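Drallville Shared Workshop Forum
Projects > Hand-held gripper build

Fernanda Seixas wrote:
Members are advised that the second pair of grippers has been assembled. The top plates are metal and the fingers black. Trials consist of moving a small can from a plastic bag to the white tray. The parts came to 142 dollars. Comments are invited before the plates are drilled again.
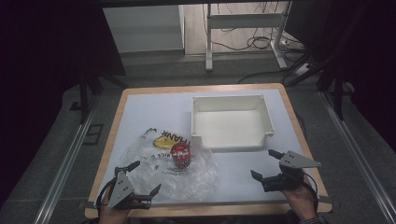
Posted by Cameron Geddes, 1/4/18

I must object to the bag. Clear film wrinkles differently on each trial, and results cannot be compared. A plain mat should be used until the fingers are settled.

Laiba Talpur wrote:
I respectfully disagree. Kitchen items come in bags, and the Clendiswood arm is intended for a kitchen. I would ask instead that the cables be given more slack at the handle.

Cameron Geddes wrote:
The request regarding cables is supported. My objection to the bag stands.

Fernanda Seixas wrote:
Both surfaces will be tested, the mat first. Longer cables are on order. Please send hole spacing for the plates to me by private message.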